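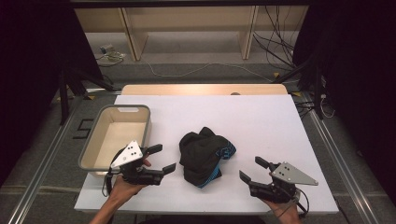 A neighbor told us at our first open evening that folding laundry would be the last thing a homemade robot ever learned, and we've been happily working on it ever since!

3 min read

Orham is a shared workshop for people who build robots after hours. We started in June with 2 benches and now have 90 members. Our favorite build is Festness, a pair of hand-held grippers you guide yourself, picking up cloth so a robot arm can learn the moves later (we're hoping for 2000 recordings). Bring a half-finished project, or just come and try the grippers – we love company.

Search this site Go

14 comments 100 shares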